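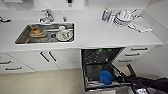
The glass bowl goes on one side and the mugs on the other.

I have washed dishes by hand in three different kitchens now, and the one I have at the moment is the first where I don't dread it. Small white kitchen, one sink, plates drying in the rack on the right. I get asked for my dish tips more than anything else on this page (more than the bread ones, which hurts a little), so I've put them all in one place and added a few new ones from the comments.

Sort it in the sink before you run any water

My old way was to pile everything in wherever it landed and then go fishing. Now anything with sauce in it stays on the left and the mugs go to the right. It takes maybe ten seconds while you're clearing the table and it saves you from a mug full of orange water, which is how I lost my taste for tea one evening in June.

Keep glass away from the stoneware if you can. I've chipped two good bowls by dropping a mug on them, and both times I was hurrying.

Tomato and curry bowls

These get their own section because they're the ones people write to me about! Glass is very forgiving, so if you have a glass bowl, use it for anything with tomato, turmeric or paprika and save your plastic tubs for something pale. When it's empty, scrape it with a rubber spatula or a heel of bread, put in a squirt of soap and a little warm water, and swish it. Then leave it tipped over a bit so the soapy water sits on the worst side. Go and do something else for a while.

If it has really dried on, I sprinkle baking soda on a damp sponge and go around in circles. Dried lentils need longer than you think. I used to attack them with a butter knife and I don't recommend it, you get tiny scratches and then the next lot sticks even harder.

For plastic that's already gone orange, rub it with a drop of cooking oil first, then dish soap, then rinse. After that, set it on a sunny windowsill for the afternoon. It won't come up like new but it'll look much better.

The order I wash in

Glasses first, then mugs, then silverware, then plates, then bowls, and anything greasy at the very end. Everybody's grandmother knew this and I still skipped it for years. Change the water when it goes gray – I know it feels wasteful, but washing plates in gray water means washing them again.

Mugs want a proper brush. A sponge folded over your fingers never gets into the bottom edge, and that's where the brown ring starts. For the ring itself, a spoonful of baking soda and just enough water to make a paste, rub, rinse. Go easy on mugs with a painted or printed pattern on the outside. I keep the paste strictly inside the mug and use plain soap on the rest.

Soap, and how much of it

Way less than you're using! I was going through a big bottle so fast that I finally started squirting it into a little dish of water and dipping the sponge in that, and one bottle now lasts me ages. Keep the bottle back in the corner where you can reach it with a wet hand but won't knock it into the sink with your elbow.

If you buy in bulk, refill a small bottle and keep the big one in the cupboard. Label the refill. I once washed a whole dinner's worth of plates with hand lotion and I'd like to spare you that.

Loading the rack

Plates on edge, all facing the same way, biggest at the back. If you have enough slots, skip one between plates and they'll dry twice as fast. Silverware goes handles down except for sharp knives, which I wash one at a time, dry straight away and put back in the drawer. Never leave a sharp knife lying in soapy water, please.

My own rack is a Bravberg, the plain one, and the only thing I'd change is the tray, because it holds a puddle. Once a week I take everything off, tip the tray out and scrub it with vinegar and an old toothbrush. If your rack smells a bit like a pond, that's the tray. The little cups that hold the forks need it too.

Towels

Fold one long towel and put it on the counter right beside the rack. It catches the drips, and it gives you somewhere to stand the odd things that don't fit in the slots, like lids and the glass bowl once it's finally clean. I like a flat cotton weave for this. The fluffy ones leave lint on glasses and take forever to dry.

I have a set of white ones from Nundwood and people tell me I'm crazy to have white in a kitchen. But white can go in a hot wash, and you can see when it's time! Have one for dishes and one for hands and don't let your family mix them up (good luck).

The sink itself

When the last thing's in the rack, pull the strainer and empty it in the trash. Then a quick wipe around the basin with the soapy sponge, always along the grain of the steel if you can see one, then rinse, then dry it with the hand towel that's going in the laundry anyway. The drying is what gets rid of the spots. Same with the faucet, chrome looks filthy with water marks on it even when it's perfectly clean. A cloth with a bit of white vinegar takes off the chalky stuff around the base, and rinse it well after.

And wipe the strip of counter behind the faucet. Water sits back there and you don't notice until there's a line of gunk. I wrap a thin cloth around a butter knife to get into the tight spot.

White cabinet doors

Shiny white fronts under a sink show every drip. I go over mine with the damp sponge while the water's still warm, then dry from the top down so the drips don't run onto the part I've done. Dark handles hide fingerprints from your eyes but they're sticky all the same, so give them a wipe on the back where your fingers curl around.

No scouring powder on glossy doors, ever. I dulled a patch in my last kitchen and ended up hanging a towel over it until I moved out.

A few from the comments

One reader fills the dirty mugs with hot water from the kettle as soon as breakfast is over, and by lunch they only need a rinse. Another keeps a spray bottle of soapy water by the sink and squirts plates as they come in. I've been trying that one and I like it, though you do have to remember to put the top back on tight.

Somebody also asked what I do with baked-on cheese. Cold water first, then hot. Hot water straight away turns it to glue. Keep the questions coming, I'm doing baking trays next.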